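**Altwood storage bins, after one summer**

I bought the medium set in May for the hall closet and the kids' room. These are plastic bins with clip-on lids, sold in sets under the Altwood name. I ordered from Fikgate and everything came in one flat box, bins nested, lids on top.

The good first. The walls are stiff. I filled one with picture books, carried it up the stairs by the rim, and it barely flexed. The lids sit flat, so a stack stays straight. I have wiped them down with dish soap all summer and the color hasn't changed.

The clips are the weak point. They are thin, and they take more thumb pressure than a child has. My daughter gave up on the lids in the first week and we now keep hers open. One clip broke in August, on the bin we use most. Altwood sent a replacement after 7 days, with no charge and no argument.

Stated load is 30 pounds per bin. I wouldn't go that high if you plan to stack them - the lid on the bottom one bowed under a load of board games and took a day to flatten out.
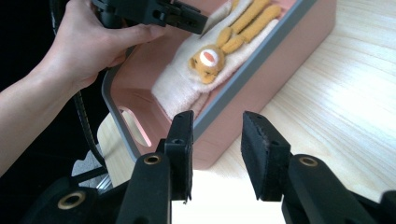 I also tried the Bekulard version, borrowed from my neighbor Solange Bailly. The clips are better and the lid is hinged, but the sides taper more, so you lose space at the bottom. For shoes that matters. For soft toys it doesn't.

Labels are a small annoyance. The surface has a light texture and paper labels peel at the corners. Masking tape holds fine.

I would buy the Altwood set again for closets and skip it for a playroom. Four out of five. The large size is on order for winter coats.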